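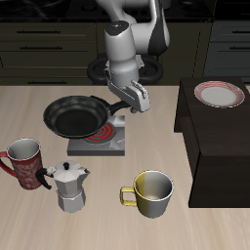

Search notebook entries

December 3, 2021

Kárason kitchen sim pack, trial license, second sitting. Fiachra Fitzgerald has the desk key this week so I'm on the Viso machine. Slower, but it renders fine. License runs out in August if we buy the short one, need to ask Shahnaz what the long one costs before Monday.

What we're deciding: do we pay for the pack, or keep building our own kitchens in Plotona. Sanlow want an answer from us on the pan tasks either way.

Install notes so nobody repeats my morning –
- unpack to a path with no spaces. The á in the folder name also breaks the asset loader, rename it.
- their sample config points to a GPU index we don't have. Set to 0.
- first load is long, shader build. Second load fine.
- turn off autosave or it writes a full state every reset and fills the scratch disk

Started with the stove scene. Pan, square burner, moka pot, two mugs, a plate up on the dark cabinet. Good mix for us. The moka pot is the nicest asset in there, the facets are real geometry and I checked the collision mesh, it follows the body pretty well. Handle is one fat box though. Anything that tries to hook under it will fail and we'll blame the policy.

Mugs: handles are proper loops in collision too. Better than ours.

Pan: handle is a capsule, OK for a parallel gripper. Friction default is too high in my opinion. Closed on it badly on purpose, well off center, and it still held. Dropped friction by hand and it started to slip like I'd expect. Want that as a randomised range, docs say it's possible, didnt find the key. Ask support.

Ran the scripted pan grasp, 90 episodes, default start poses. 79 got a grip and lifted. Of the misses, 6 were the arm stopping short at a joint limit, which I think is our base height setting and not their problem. The rest I haven't sorted yet. Logs are in the shared drive under my initials, folder "stove_a".

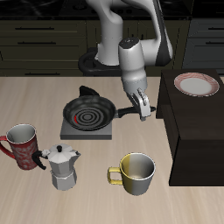 Reset behavior next. Seeds do repeat, checked a few by dumping object poses and diffing – identical. Across machines I don't know, Fiachra please run seed 34 on yours and send me the dump. If those differ the whole benchmark argument for Sanlow falls over.

Pan pose on reset can be flat on the burner or tilted over the edge. There is a settle step count in the config and it's set low. With a higher count the tilt either resolves or the pan ends up somewhere stable. Costs time per reset. I'd want settled starts for evaluation and maybe the messy ones left in for training, Shahnaz disagrees, she says any start that physics wouldn't hold should be thrown out. Talk about it.

Burner: the red glow is a material switch only. No heat state behind it as far as I can see, just a bool. Fine for "turn on / turn off" tasks as long as the success check reads the bool and not the picture. Their success check for the stove task does read it. The one for "pan on stove" only looks at xy distance between centers, no height, no tilt. So a pan hanging half over the burner can pass if the threshold is loose. I tightened the threshold and added a tilt check in our wrapper, 34 lines, ugly, works. Should be in their product. Put it on the list for support.

Rendering: good enough. Wood grain on the counter is a bit stretched. Shadows soft, no flicker. Black pan on dark gray burner is low contrast and I expect our old segmentation model to hate it, havent tried. Light randomization exists but only intensity, no color temperature. Plotona does both.

Speed on this box was about half what their sheet promises, but their sheet is for a newer card so not really fair. Rerun on the desk machine when I get the key back.

Questions for Kárason, Shahnaz to send in one mail:
1. friction range key, where
2. tilt / height in the pan success check, planned?
3. can we export scenes to our format or are the assets locked
4. floating seats or per machine
5. moka pot handle collision, can they split it

No. 3 is the one that matters. If assets are locked I'd say no and keep going in Plotona, even with our worse mugs. If export is open, I'd buy the short license and pull the stove scene over first, then the drawers.

Drawers not tested at all. Tried to open one by script and got the handle name wrong, names are in the scene file and not in the docs. Left it.

To do Monday: sort the other misses, rerun with base height fixed, higher settle count, same seeds. Give Fiachra his dongle back.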